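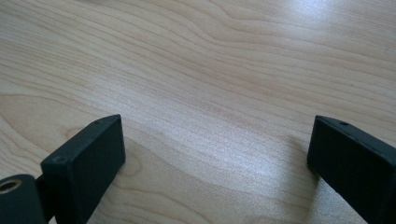

Tabletop with light wood grain.

4.3 Setting the low-level alert on the Zirnby tank monitor

Caution: Close the service valve before you remove the dome cover.

1. Press and hold MENU for six seconds, until the display shows code 806.
2. Enter the tank size from the data plate.
3. Set the alert level. The factory value is 13 percent. For customers on automatic delivery, please choose a higher value — your dispatcher can give it.
4. Press SAVE and wait for two short beeps.

Note: The level is sent every 6 hours. After a refill, the old reading can stay on the Trernari dispatch page until the next sending.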